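Chapter 3
Gathering Demonstrations

A learning system can be no better than the examples it is given. Chapter 2 treated the policy as a function to be fitted and took the training set as already in hand. This chapter turns to the training set itself: who produces it, with what tools, and under what rules.

A demonstration is a record of a person completing a task once, from a stated starting condition to a stated end. Two methods of recording are common. In the first, the operator drives a robot from a distance. In the second, the operator holds the grippers directly and no robot arm is needed. The second method is faster to teach and easier to move between sites, but it places greater demands on tracking — the position of each hand must be recovered at every moment of the recording.

The Skanen exercises, prepared by Shuzhen Tian and Eskil Hovland, use the second method throughout. Each student group collects 100 demonstrations of a single tabletop task. Groups should agree on the wording of the task before recording begins, and should not change it afterward.
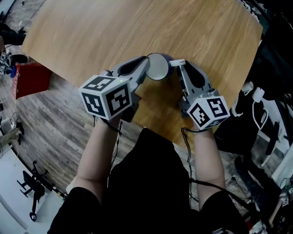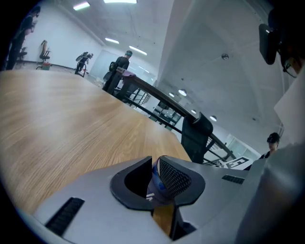 Figure 3.1. Hand-held grippers in use at a table (first view) and the body of a gripper with the surrounding room (second view).

Variety must be planned. If an object always starts in the same place, the system may learn the place and ignore the object. Section 3.2 sets out a simple schedule for changing start positions, and Section 3.3 explains when a failed attempt should be kept. Failed attempts are labeled as such — they are never deleted without a note in the session log.

Key terms: demonstration, operator, episode, start condition, session log.

Before reading further, review the definition of an observation in Chapter 2.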